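Dye workshop notebook
November, Tuesday
Entry by K. Vávra

Continuation of the madder series on Dronusa wool. The previous entry closed with the scoured skeins hanging in the back store and the question of the water still open. It remains open in part, but a decision has been taken for the purposes of this batch and is recorded below.

Materials. Wool: Dronusa two-ply, undyed, from the delivery received at the end of the summer. 16 skeins drawn from the same bag, each labelled on cotton tape with laundry pen before wetting out. The older paper tags are not to be used in the dye pots; three labels were lost in the weld series and the results from those skeins had to be set aside. Madder: 200 g of ground root from the Naidu tin. The tin was opened last winter and has been kept closed with tape. The powder smelled as it should and showed no clumping. Alum: from the general stock, weighed fresh. Cream of tartar was omitted, in line with the note made after the spring trials, where it moved the reds further towards orange than was wanted for the Riltstead order.

Water. Colleagues will recall that the tap supply here is hard, and that the rain barrel was intended to replace it for all work with cochineal and madder. The barrel was low and had leaf matter in it. Straining through calico removed the visible debris but left a brown tint, which was judged unacceptable for pale shades. Half the skeins were accordingly dyed in tap water and the other half in the bottled water kept for the cochineal. Calcium is generally held to be helpful to madder, and the comparison ought to have been made a long time ago. No chalk was added to either pot.

Mordanting. The skeins were entered wet into the lukewarm alum bath, brought up slowly and held at a simmer for one hour, then left to cool in the bath until after lunch. The lid of the large pan no longer seats properly. It was weighted with the flat stone from the windowsill, and that answered well enough, but a replacement lid should be ordered with the next request to stores. One skein had floated and was showing above the surface at the first check. It was pushed under and turned. Its label number is written in pencil on the inside cover, and any unevenness in that skein should be read with this in mind.

Dyeing. The ground madder had been left to steep overnight in two equal portions, tied in muslin. Squeezing the bags out by hand released a good deal of fine powder through the weave, more than on previous occasions, and a closer cloth is needed. The Runis filter bags that were tried for walnut hulls held back the powder but also seemed to hold back the colour, and they are not recommended for this work.

Both pots were raised together on the paired rings. The left ring runs hotter than the right at the same setting, a fault already noted twice in this book. The tap water pot was placed on the left, and in hindsight the two should have been exchanged halfway through. The left pot passed the intended temperature for a short period while the thermometer was in the other one. Madder is known to give browner shades once the bath becomes too hot, so a browner result in the tap water skeins cannot be put down to the water alone. The trial will need to be repeated on this point before anything is said to Riltstead. 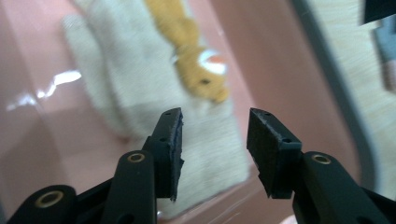 Pink, white, beige and orange, out of focus.

First observations. The skeins were lifted at intervals, beginning with the shortest time in the pot, and hung without rinsing until all were out. Observations made at this stage were of wet wool under the strip light and are of limited use. They are given for completeness. The bottled water skeins looked clearer and more orange. The tap water skeins looked deeper and somewhat duller, with the longest immersion going towards brick. Between the two shortest times in the bottled water there was little to choose.

Exhaust baths. Both baths still held colour when the last skeins came out. Two scoured but unmordanted skeins from the scrap basket were put through, one in each, and left to cool overnight. These are outside the series and carry no label. They will take up very little, but a record of what the fibre does without alum is asked for whenever visitors come, and the previous piece has gone missing from the drawer.

Rinsing. One wash in warm water with a small amount of neutral soap, followed by clear rinses until the water ran clean. The tap water skeins needed more rinsing than the others. A large part of this was loose powder from the muslin and should not be taken as poor fixing. The rub test on white cotton is postponed until the wool is fully dry.

Drying. All skeins are on the long rail in the back store with the blind down. The card in the hygrometer has curled and the reading is not reliable. The wall thermometer stood at 19 degrees at four o'clock. Please do not move the rail towards the radiator. The end nearest the door dries faster as it is, and the wool there is inclined to felt if it is handled while damp.

Corrections to earlier pages. In the weld series the alum is given as a proportion of the bath, where it should read as a proportion of the dry weight of fibre. The figure itself was correctly weighed on the day and only the wording is wrong. The page has been amended in ink and initialled. Also, the sample card headed "onion, second bath" is from the first bath, as the tape on the parent skein makes clear. The card will be rewritten.

Riltstead order. The request is for a soft, warm pink, even across the whole quantity, for the linings. Madder on alum alone has not so far given a pink of that kind in this workshop, only corals and salmons, and the weakest of these look thin beside the reference. There are two courses open. The first is to use an old bath, well exhausted, at a low temperature over a long period — the shade is attractive but difficult to repeat. The second is to begin with a light cochineal and finish with a short time in madder. The second is more expensive and would use up most of the remaining cochineal. My preference is for the first, with a trial length sent for approval before the main quantity is wetted out. Colleagues with a different view are asked to write it in the margin here so that it stays with the figures.

Light testing. A card with 2 strips from each of the earlier madder pieces has been in the south window since the start of the autumn, half covered with foil. The foil was lifted for inspection this morning. The alum pieces show a slight loss on the exposed side. The piece modified with iron shows none that can be seen by eye. The card has been put back and should be left there until the days lengthen, as the present light is too weak to give a useful result.

Outstanding
Repeat the water comparison with the pots exchanged on the rings at the halfway point.
Closer cloth for the madder bags.
Lid for the large pan.
Clean the rain barrel and fit mesh over the inlet.
Rub tests on the dry skeins, then cards for all.
Weigh what is left in the Naidu tin before the next order goes in.

K.V.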